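Speaker notes - "Whose Cup Is That? Color, Clutter and the Office Kitchen"
Mafalda Louro, November session, 10 minutes plus questions

Slide 1. Title. Wait for the people with pastries to sit down. Say hello to Arnaldo Lobo, who booked me and may regret it.

Slide 2. Start with the Clakura kitchen before we touched it. Shelf space for a modest office, mugs for a small army. A mug with a cartoon walrus that Joana Caldeira defended in writing. Pause here. Somebody in every audience has a walrus mug.

Slide 3. The budget. We had 400 dollars for the whole kitchen, and a label maker ate a shameful share of it. Kipchumba Nyanda wanted to spend the rest on a dishwasher. It would have been a very small dishwasher.

Slide 4. So we went to plain plastic cups, one color per job. Leave this up while you talk through the system. 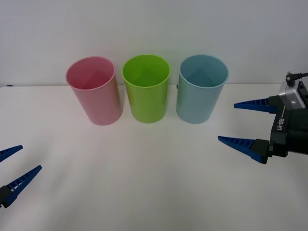
Handout p. 2

Pink is for water. Green is for juice. Blue is for whatever comes out of the machine on the second floor, which the supplier calls lemonade. Read that slowly, it usually gets something.

Point out that the cups are as plain as cups get. No logo, no slogan, no handle. People argue over a mug with a personality. I have yet to see a grown adult cry over a lime green tumbler, though Rosário Paiva came close during the pilot.

Slide 5. Where they live. Upright, in a row, at the back of the counter. We tried stacking and dropped it after 2 weeks. A stack hides its own colors, and then everyone takes the top one and the system is over by 10 in the morning. (If anyone asks about dust: yes, dust. Rinse the cup. Move on.)

Slide 6. The order question. Pink, green, blue, left to right, every time. I picked it for no reason at all and have since defended it like a constitution. Herrero, who run the same setup one floor down, go blue first. We do not discuss it with them.

Slide 7. Drift. Take this part slower. A straight row stays straight until lunch, then the cups creep, one toward the sink and one toward the wall. Ask the room whether a slanted row bothers them. Hands up. The ones with their hands up will be doing the straightening for the rest of their careers.

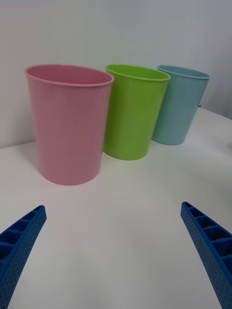

Slide 7: Pink in front, blue farthest back, green in between.

My own position has softened. You can still see all three colors from the front, so nothing needs fixing. I fix it anyway - usually on my way out, with my coat on.

Slide 8. What I would do differently. Buy spares in all three colors on day one. Tell people the color rule before the cups appear. Skip the label maker.

Slide 9. Questions. Arnaldo will ask about the walrus mug. It is on Joana's desk, full of pens.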